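Ticket 3737 – left gripper loses thin sheet during two-arm hold
Project: Marville
Component: gripper, left arm / grip controller
Status: open, workaround in place
Priority: normal

Summary
With the Dendholm fingers fitted, the left gripper reports a closed grip on sheet material and then lets it creep out when the right arm starts to pull. The Prosness fingers do not show this on the same arm with the same controller settings. Rigid objects are not affected with either set.

Setup
Two identical arms on the front rail, one controller per arm. Firmware is the same on both sides. Grip force is set as a raw value in the controller, 400 for all runs below unless noted. Homing was done before each block of runs. Both finger sets were cleaned with alcohol and left to dry before mounting.

Steps to reproduce
Start the controllers, left first. Load the sheet task. Close left on one end of the sheet, close right near the other end, lift both wrists, then move the right wrist outward at slow speed. Watch the left grip position value in the log.

Expected: value stays flat until the release command.
Seen: value drops in small steps during the outward move, then the controller sets "closed, no object" while the sheet is still partly between the fingers.

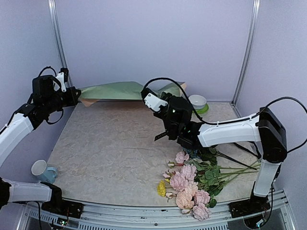
Grip position is read from the motor encoder only, so the controller has no direct knowledge of what is between the fingers. On stiff objects the fingers stop early and the margin is large. On wrapping paper like the sage green sheet at the back of the table, the stop point is very close to the fully closed point, and a small amount of flex in the fingertip is enough to cross the threshold. The bow through the middle of the sheet also adds load on the left end that the flat test strips did not have.

Results
Dendholm fingers: 29 runs, 7 with the false "no object" state.
Prosness fingers: 29 runs, none.
Dendholm fingers swapped to the right arm: the fault moved with the fingers.

Ruled out
Cable drag at the wrist – checked with the loop tied back and with it free, no change. Supply voltage under load is normal on both sides. Swapping controllers between arms made no difference.

Workaround
Lower the "no object" threshold by one step in the left profile and keep the outward move at slow speed. Do not raise the force value. It marks the paper and the tips flex more.

Update, 4:15 pm
Wanigasekara build of the grip controller loaded on the left side. It filters the position value before the threshold check. First block looks better but the release is slower. Leaving the ticket open until the full set has been repeated with both finger types.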